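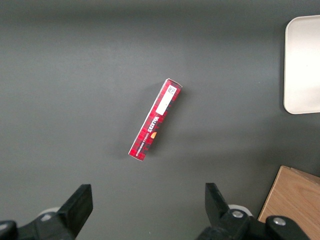
15 April 2025

Consultation coding, Prollosow bus lane and parking review

Back on the free-text answers today after far too long on the spreadsheet side. For anyone picking this up cold: Prollosow council put its parking and bus lane plans out to residents in February, got around 3000 forms back, and we're reading the comments box at the end, the one that says "Is there anything else you would like to tell us?" (There is always something else they would like to tell us.)

Started the morning by finally loading the lot into Fluvska. It fell over on the first go and I spent an hour blaming the file size before I spotted that somebody had pasted an entire letter to the local paper into their answer, line breaks and all, so the importer thought each paragraph was a new resident. Fixed by wrapping every comment in quote marks before import. I've put the corrected file in the shared folder with "wrapped" in the name. Please use that one and leave the original alone, I want to be able to go back to it.

After taking out the blanks and the ones that just say "no" or "n/a", we have 803 comments with something in them to code. That's fewer than I'd feared and I did a small cheer. I left in the ones that only say "rubbish" or "good idea", as they do tell us something, even if it isn't much.

First pass on the codes

Rogelio Ocampo and I both read the same batch separately and then compared, which I'd recommend to anyone who thinks they're a consistent person. We agreed nicely on the easy ones: cost of permits, blue badge spaces, school run, loading outside shops. We fell out completely over "trust in the council". He was putting it on any comment that was cross. I was only using it where the person said they didn't believe the council would listen, or that it had all been decided already.

We argued that one round the houses for a good while. What settled it was a comment from Ulmont which went, more or less, "I support the bus lane but I have no faith you will build it." He'd coded it as support, I'd coded it as trust, and it's plainly both. So we now have:

Code 14, trust: the writer doubts the process, the promises or the figures. Anger on its own doesn't count.
Code 15, tone: angry. Goes on top of anything else.
Code 16, decided already: a special kind of 14, and if you use 16 you use 14 too.

I was against having 16 at all, for the record, but there are such a lot of them and they nearly all use the same words ("done deal" comes up again and again) so it would be daft to lose them. It also matters for how the report gets read. A councillor who sees a big lump of "trust" can shrug it off as general grumbling. If a fair part of that lump is people saying they think the vote is a formality, that's a question the scrutiny meeting can put to officers.
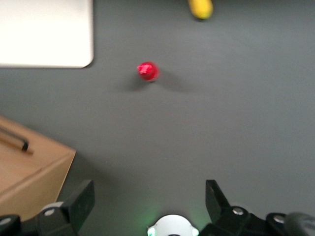 The Furnival problem

Furnival ward has sent in 27 comments that share an opening sentence, word for word. Somebody's put a leaflet round, clearly, and good for them. After that opening sentence, though, they go off in all directions. One is about drains. One is a rather lovely page about a late husband's van and where he used to park it.

The question is whether to count them as one campaign response or as separate residents. I've looked at how we did it on the library hours job and we lumped them, which I now think was a mistake, as we threw away everything after the template text. My suggestion is to code them one by one like any other comment, add a "campaign" flag, and give the results both ways in the table. Rogelio is happy with that. I'd like one more opinion before we fix it, ideally from someone who hasn't been staring at the things all day.

Related gripe: the ward field on the form was optional. Optional! So we have a heap of comments where I could make a decent guess from the street names and I'm not going to, because then it's my guess sitting in the council's report under a ward councillor's name. They go in as "ward not given". If the two Ulmont members complain that their ward looks quiet (and I think they might, they've each been claiming to speak for it at full council), the answer is that the form let people skip the box, and could we please have a say in the next form before it gets printed.

Also asked the council's consultation officer for the leaflet text, so we can match it properly and not just by eye. No reply yet.

Where I've got to

Went back through the morning's batch with the new trust rules and changed more of my own codes than I'm proud of. 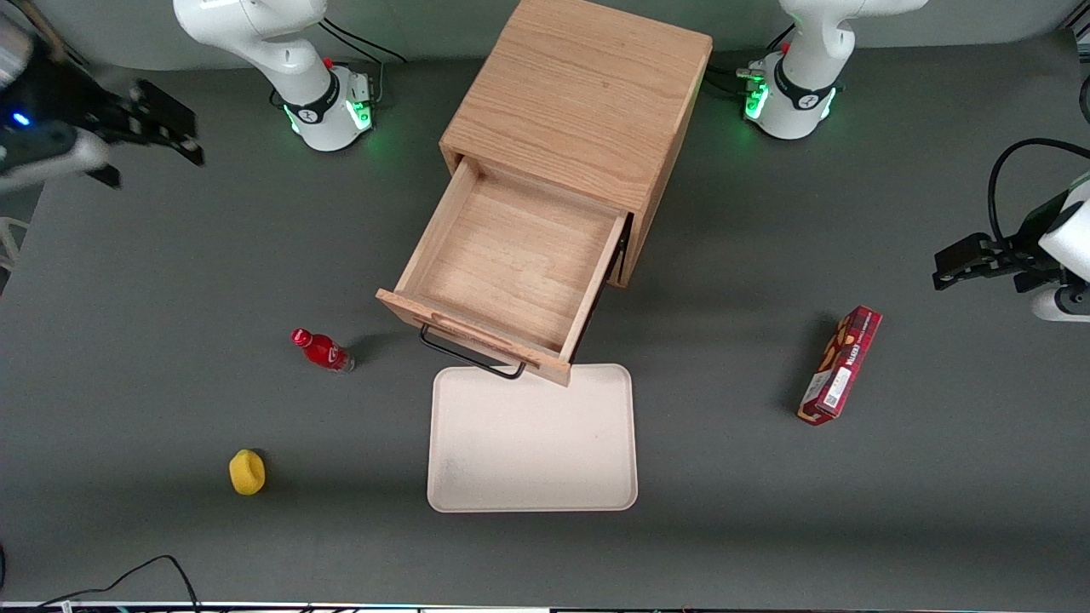 Mostly it was places where I'd been too mean with 14. People who say "I'll believe it when I see it" are doubting a promise, whatever I thought first thing this morning, and they've all been moved across. I also had a run of comments about the consultants' traffic count, all saying it was done in half term. I can't check that from here and it isn't our job to, but doubting the figures is in the definition, so 14 again, and I've started a list of the claims that keep coming up in case the officers want to answer them in the report.

Things still bothering me: sarcasm. "What a marvellous use of our money" is going to be different things to different readers, and Fluvska's auto-suggest cheerfully offered me "support" for it. I've turned auto-suggest off on my machine. I'd turn it off on yours too — it's quicker but you do start agreeing with it.

For next time

Both of us recode a fresh batch, no peeking, and compare again before we split the rest.
Write up the campaign flag in the codebook once we've had that third opinion.
Chase the leaflet.
Ask whether the report is going to scrutiny first or straight to cabinet. The email says one and the attachment says the other, and it changes how long we've got.
Version 2 of the codebook is saved next to the wrapped file. The old one's still there with "old" in front of it, please don't code from it!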